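# Olcombe three-drawer nightstand, painted gray

I bought the Olcombe in December as a replacement for a two-drawer unit whose runners had failed. It arrived in one carton with the carcass assembled. Only the knobs and the rear anti-tip strap needed fitting, and both took a #2 Phillips.

## Construction

The carcass is painted wood with a stacked set of three drawers. There are no metal slides. Each drawer box runs directly on side rails inside the carcass, wood on wood, and this is the main thing to consider before ordering. Out of the carton, the bottom drawer ran freely, the middle one was acceptable, and the top one bound on the left side for the last inch of travel. I rubbed paraffin along the rails, pushed the drawer in and out 40 times and wiped off the excess. The binding went away and has not come back.

There are no stops. A drawer pulled without attention will come out in your hand, and with anything heavy inside it will drop at the front first. Olcombe sells a stop kit separately. I used two felt pads and a small screw at the back of each rail – same result, lower cost.

## Finish

The paint is even on the top and the fronts, thinner inside the boxes. The top has a slight gloss that wipes clean with a damp cloth. I left a mug of tea on it for 96 minutes without a coaster and found no ring afterward. Edges are less convincing: one rear corner had a chip down to bare wood on delivery. Touch-up paint is not supplied.

## Load and use

The sheet gives no rating for the drawers. I kept 3 kg in the bottom one for a month and measured no sag in the floor panel. With all the drawers out and loaded, the unit tips forward under light hand pressure, so fit the strap. Empty, it stands without help.

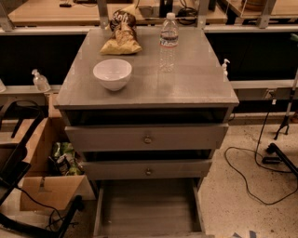
Shobha Warrier wrote in to say that hers went the other way: the top drawer was fine and the bottom one stuck every time the heating was off, until she planed a hair off the lower edge of each side. She would not buy it again without metal slides.

Her point about humidity is fair. My room is heated constantly, and I can't speak to seasonal movement.

The knobs are small, round and brass-toned, one per drawer, centered. They hold with a single machine screw and loosen with use. A drop of medium threadlocker fixed mine.

## Verdict

Good top, adequate boxes, poor running gear for the price. Worth buying if you are willing to spend an evening on the rails – otherwise look at the Gikier, with ball-bearing slides and a plainer finish.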